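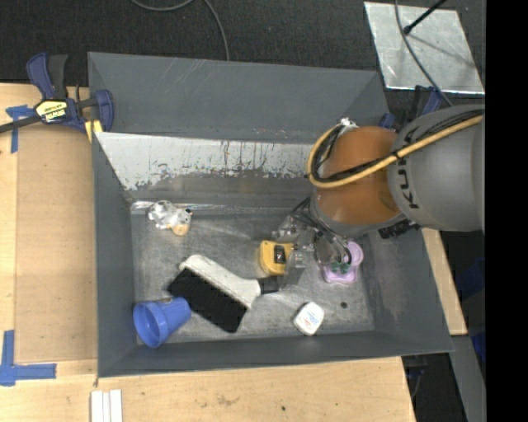

From: Zuleica Damasceno
To: household-odds list
Date: 2019-10-01
Subject: Re: Re: what counts as a miscellaneous bin

Michalis Athanasiadis wrote:

> I propose that we abolish the miscellaneous bin. I went to ours for
> the tape measure and came back with a brush and somebody's stuffed
> animal. My wife says the bin is a system. I say a system would have
> told me where the tape measure was.
>
> Has anyone on this list gotten rid of theirs and lived? I have 18
> small boxes from Kotell sitting flat in the hall, waiting for labels,
> and I'd like to hear from both camps before I commit.
>
> Michalis

Michalis,

Put the boxes back in the hall. I mean it kindly.

I did the small boxes in May. I bought a label maker, I watched a man on the internet fold things, and I gave every object in the house an address. The tape measure lived in MEASURING. By June it was living on the windowsill again, and MEASURING held one dead battery and the instructions for the label maker.

A big open bin has one thing going for it. You can see the bottom. Mine is gray and ugly, with sloped sides, and it holds whatever has been homeless for more than a day. If I'm looking for something yellow, I look for yellow. A brush, a cup, a toy and a tape measure have nothing to say to each other, but they don't look alike either, and I can tell them apart from the doorway with a bag of groceries in each arm.

The trouble starts when you can't see the floor of the thing anymore. Then you have a second junk drawer, only bigger. Ylva Brekke posted her rule here a while back and I stole it: when the bottom disappears, dump it out on the table and don't eat dinner until it's sorted. We have eaten some late dinners. We have also found the good scissors twice.

What I'd change about your setup:

Get the cups out. A cup in the bin is a dirty dish with a good lawyer.

Small white containers go in the bathroom or in the trash. If you have to shake it to find out what it is, you've already lost the evening.

Stuffed animals get one night. After that they go back to whichever child is denying ownership.

The tape measure stays. You went to the bin for it and it was the right place to go, you just quit digging too soon.

Nhung Ung asked me off list if lids help. No. I bought a lid from Fanitz for 2 dollars at a closeout and it became a shelf before I got my coat off. There's now a plant on it. The plant is doing fine, thank you.

If you truly can't live with one bin, get a second one and call it outgoing. Trí Đinh has done this for years, by the front door, and claims it works, though I've noticed that my casserole dish has been outgoing from his house since before the clocks changed.

I'd take six of those boxes off your hands if you're giving up. I have an idea for the spice cupboard.

Zuleica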